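Washi tape order short by 2 rolls, Trernero shop, ticket 169 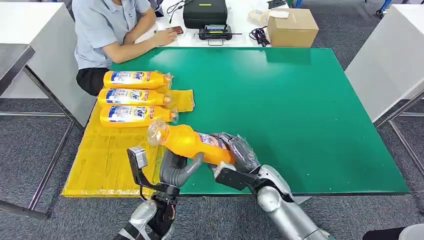

Hi again, Edit Takács here! So I opened my parcel last night (so excited, I'd been waiting on the Agarwal stickers since March) and the tape set has 13 rolls in it, when the listing says 15. The letter paper and the envelopes are all fine, and the stickers are adorable!

I checked the padding and the box flaps twice, no luck. The missing ones are the plum blossom and the one with the little mailboxes.

2019-09-11, reply from Mamta Yadav: Sorry Edit! I found your two rolls on our packing shelf and they're going out by letter mail today, no charge.

Edit: Yay, thank you! You can close this once they ship.

Status: waiting on shipment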